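Gadby Allotment Society — minutes of the October meeting

Golnar Kiani in the chair. Meeting opened at 7:10 p.m., the door having been unlocked by then.

1. Last month's minutes. Agreed, apart from the word "shouting," now amended to "discussion."

2. Water. The bill from Gristmont came to $79 against a budget of $70. The Tellthorpe end blames the leaky tap. The tap end blames Tellthorpe. Chair to buy a washer.

3. Pumpkin contest. Entries closed at 72, a record. The Woo Cup went to plot 100, whose owner made a speech — the full text is not attached.

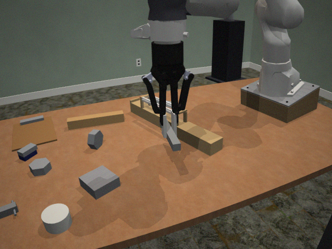
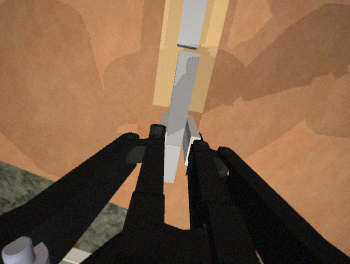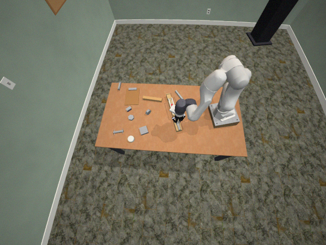
Two members asked that next year's pumpkins be weighed without their stalks. A third asked what had ever been wrong with stalks. Held over.

4. Compost. The sign reading "No Cooked Food" has been read by everyone except whoever is leaving the lasagna. A larger sign was approved.

5. Any other business. Plot 72 would like its wheelbarrow back, no questions asked. Several questions were asked.

Closed at 8:55 p.m. Next meeting same place, bring a chair.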